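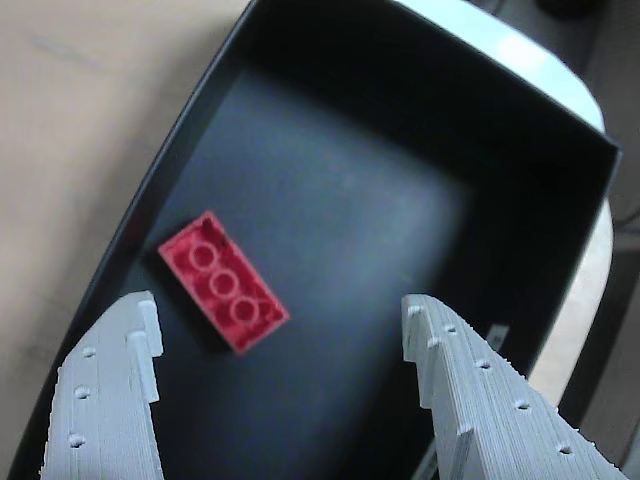 The Tunden series of stackable jewelry trays is made by Drimetti for dressers, closet drawers and store counters. Each tray is open at the top and is sold singly, so that a customer may begin with one and add to the stack later. The trays are offered in black, ivory and dove gray. Black remains the usual choice for bright or highly polished pieces, and the effect is easy to judge with any strongly colored object: a red plastic building brick laid in a black tray stands out clearly, down to the three round tubes in its underside. Ivory is better suited to jet, onyx and dark enamel. Customers who keep mostly silver often order dove gray for the upper tray and black for the lower ones.

Layouts

The Tunden is available in four layouts. The Ring layout has padded rolls running the full width of the tray. The Earring layout is divided into small square sections, each large enough for one pair of studs or small hoops. The Bracelet layout has long, narrow sections with rounded ends. The Open layout has no dividers and is meant for necklaces, brooches and anything that does not fit a set pattern.

All layouts share the same outer size and may be stacked in any order. A tray in the Ring layout should be placed on top if the rings have high settings – the clearance between stacked trays is limited.

Materials and construction

The frame is beech, covered on the outside with a smooth coated fabric. The inside is lined with brushed cotton velvet, glued over a thin layer of felt. The dividers in the Earring and Bracelet layouts are fixed and cannot be moved. A shallow lip along the lower edge keeps each tray in line with the one beneath it.

Specifications

Outer height of one tray: 57 mm
Weight of one tray, empty: 800 g
Colors: black, ivory, dove gray
Layouts: Ring, Earring, Bracelet, Open
Warranty: 2 years from the date of purchase

Lid and drawer fitting

A glass-topped lid is sold separately under the name Drinier. It fits the top tray of any Tunden stack and is held in place by its own weight. The Drinier lid does not lock. Customers who need a locking case are directed to the Mägi cabinet, which accepts up to four Tunden trays on runners and is supplied with two keys.

Before ordering trays for a drawer, please measure the inside height of the drawer with the drawer fully closed. Many dressers have a cross rail at the front that takes away some of the usable space.

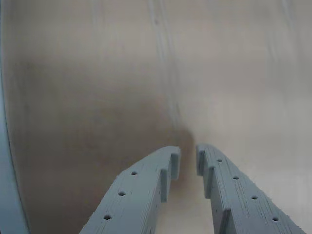
One customer wrote to us that the velvet in the Ring layout held her narrow bands firmly from the first day, but that a wide signet ring had to be pressed in with some care until the rolls had softened. She added that she would have liked a second Open tray in the set she bought in July. Sets are packed with one tray of each layout, and the contents cannot be exchanged. Additional trays may be ordered singly at any time.

Care

Remove dust from the lining with a soft, dry brush, working in one direction. Do not use water or household cleaners on the velvet, as they may mark it. The outer covering may be wiped with a damp cloth and dried at once. Perfume and lotion should be allowed to dry before jewelry is returned to the tray. Pearls and opals should be kept in the Open layout, apart from pieces with sharp claws or clasps.

Orders and returns

Unused trays may be returned in their original packing. Trays made with a stamped monogram are not returnable – please check the spelling on the order form before it is submitted. Store accounts may request lining samples in all three colors through the trade desk.

Page last revised Thursday, March 3, 2022.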